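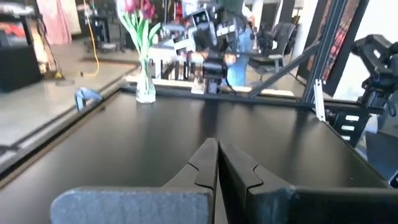 Wrist view on the Nidusus table, with two more arms and the tulips in their vase.

Nidusus demonstration set: frequently asked questions

Last updated: December 31, 2024

What is Nidusus?
A collection of recorded demonstrations for training robot arms to do tabletop chores. Someone guides the arms through a task, the cameras and joint positions are saved, and a model is trained to copy what was done. Sostusard runs the table and keeps the recordings.

How big is it?
The current release has 1,597 episodes. Please don't quote that number as if it measured quality. A lot of those episodes are the same few tasks done by the same few people in the same room, and a model can get very good at our room without learning much about yours.

Then why collect so many?
Fewer was worse. Below 1,000 episodes the flower task mostly failed in our tests. Past that, we saw small gains that we can't separate from luck. We would like to tell you more data fixes everything, but we don't have the results to say so.

Why a glass vase?
Clear glass and water are hard for cameras, and a shiny black tabletop makes it harder. We wanted at least one task that wasn't colored blocks. Whether the model learns anything general about glass is an open question. It may only be learning to aim below the flowers.

Do you throw out bad episodes?
Some of them. We removed 106 from this release, nearly all for dropped video or arms that lost sync. Clumsy episodes stay in if the task got finished. Yeom, the group that trains on our data, asked us to cut the clumsy ones too. We tried it, and the model got worse at recovering from a missed grasp. We tried it once, so don't build a theory on that.

Is a wrist camera enough by itself?
We doubt it. It gives you a close look at the fingertips, and the fingers also block a good part of what you'd like to see. Every episode comes with a fixed overhead view as well. People who train on wrist video alone sometimes report good scores. Ask them whether they moved the table.

What success rate should I expect?
We don't publish one. In April we ran 30 trials with the vase shifted a hand's width from its usual spot, and the results were bad enough that we stopped quoting the earlier ones.

Can I mix this with the Tisano recordings?
You can. The file layout matches, but the gripper commands don't — Tisano logs a target width and we log a motor position. Convert before you mix. If you skip this, training will still run and the loss will still go down, and you'll find out on the robot.

Do the people in the video agree to be recorded?
Yes, in writing, and they can ask to have their episodes pulled later. Faces are kept out of the views where we can manage it. Arms, legs and clothing do show up.

Will you take episodes from outside groups?
Not at the moment. Checking other people's timestamps took longer than recording our own.

When is the next release?
When there is a second room in it. We don't have a date.

Contact: Nidusus data desk, Sostusard | © 2024 Sostusard | Back to top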